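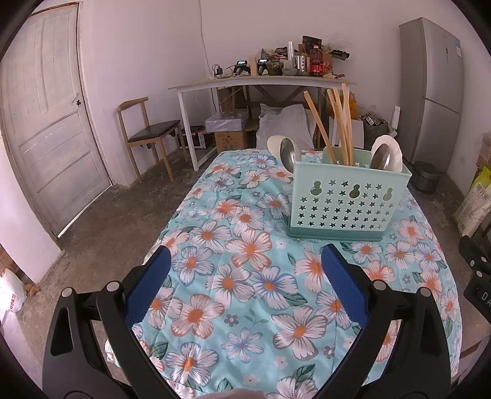
Fanni Szekeres
Product texts and customer letters, Minden Table & Kitchen

Utensil Caddy, Mint Green

A caddy for chopsticks, skewers, spoons and all the long things that never lie nicely in a drawer. It is made of plastic, mint green in colour, with a base band in a slightly darker teal. The top is open, so you put things in from above and take them out the same way.

The front wall has rows of small cut-out stars. Over them, near the top, there are three bigger holes in the shape of a gourd. Many customers ask us if the holes are only for decoration. They let the air go in between the utensils, and I also like how they look when there is something of a different colour behind them.

We show the caddy on our flowered tablecloth, the light aqua one with the large white and pale pink flowers. The cloth is sold separately (see Table Linen). The wooden sticks and the steel pieces standing in the caddy are not included in the price.

What fits inside

The caddy is rectangular, and long sticks can stand in it as a bundle. They will lean to the back or to the side if you do not fill it well, this is normal. If it disturbs you, put the sticks together at one end with a rubber band and the spoons at the other end. Vilmos Simon from our shop in Stevavbridge keeps his soup spoons with the bowl up, and he says he finds the right one faster this way.

Very heavy ladles we do not recommend. When all the weight is on one side, a light plastic caddy can tip over, especially on a soft cloth.

Colour

Mint green only. In February we had also a cream one from the same maker, Fodor, but it is sold out and we don't expect it again. Please note that the mint looks a little more blue under a cold lamp and a little more grey in the evening. If you want to match it to your tiles, come to the shop and see it in daylight first.

Cleaning

Wash by hand with warm water and a normal dish soap. For the small stars use a soft bottle brush, because a sponge does not go into the corners. Please do not put it in the dishwasher. Let your spoons dry before you put them back, otherwise water collects at the bottom and you will have to wipe it out.

Delivery and pick-up

Item number 86 in our kitchen list. Orders made before 11 in the morning leave the shop the same day, except on Saturday. Each customer can order at most two pieces for the moment, until the next boxes arrive. You can also reserve by telephone and pick it up at the counter, ask for Mariann Katona or Lilla Juhász.

If the caddy arrives with a crack, write to us and keep the packaging, please. We will send another one or return the money, whichever you prefer. A small line on the plastic where the mould closes is not counted as damage.

Goes well with

Flowered tablecloth, light aqua
Flandness drying mat, small
Wooden chopsticks, bundle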